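Rustell Building Services
Monthly Floor and Exit Walk: Warehouse Level, with Comments
May
By the facilities desk

We use cookies to keep this site working and to count visits. Accept / Manage settings

Use this list for the walk at the end of the month. Mark each line OK, Fix, or N/A, and write the comment while you are still standing at the spot. The comments under each line are from the May walk of the Modise Street warehouse.

1. Exit doors open fully from inside without a key. OK.
Comment: North door sticks in the last few inches but opens with one hand. Hinge oil requested.

2. Exit signs lit, battery test passed. Fix.
Comment: 2 signs failed the battery test, both over the east stair. Replacements are on order from Umano. Recheck when they arrive and sign the sheet at the stair door.

3. Extinguishers hung, tagged, gauge in the green. OK.
Comment: The one by the battery chargers was behind a stack of flattened cartons. Cartons moved. Same comment as last month, so the wall there now has a painted box around the bracket.

4. Aisles clear to full width. Fix.
Comment: Aisle C had two pallets over the line at the dock end. Shift lead told. Clear by 3 p.m.

5. Rack uprights and beams. OK.
Comment: 94 beam clips checked, none missing. One upright guard in aisle B has a fresh scrape. The upright behind it is straight.

6. Load signs on every rack bay. OK.
Comment: Signs in aisle D are faded but can be read from the floor. Put on the list for reprinting. 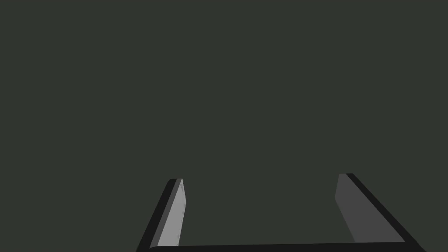

7. Floor surface. Fix.
Comment: The coating in the packing area is the Dremuteo two-part, put down over 2,037 square feet, and it is wearing through where the pallet jacks turn. Bare concrete shows in a strip next to the scale. The repair has to blend in with the coating around it. For color, go by the picture: a dark greenish gray, even all over, with no pattern and no marks on it. A patch in plain gray will stand out and people will step around it. Tape off the strip until the work is done.

8. Floor drains covered and flush. OK.
Comment: Grate by the wash sink rocks slightly. Shimmed during the walk.

9. Spill kit stocked. Fix.
Comment: Short on pads. The kit should hold 40 and the bag was nearly empty. Gloves and goggles are fine. Whoever uses the kit needs to fill in the card inside the lid. The card was blank.

10. Eyewash station runs clear. OK.
Comment: Ran it until clear. Dust caps back on. Tag initialed.

11. Dock plates and edge paint. OK.
Comment: Paint on dock 1 will need another coat before winter.

12. Stair treads and handrails. OK.
Comment: East stair handrail is tight. One tread strip is lifting at the corner and was glued down on the spot.

13. Ladders. N/A.
Comment: All ladders were out at the annex. Inspect them there and attach the sheet to this one.

Open items go to the facilities desk the same day. Items 2, 4, 7 and 9 stay open until someone has gone back and looked. A work order number on the sheet does not close them.

Keep the signed copy in the binder by the dock office. The old copies from the previous form can stay in the back of the same binder.

Get the monthly checklist by email. Enter your address to subscribe. You can unsubscribe at any time.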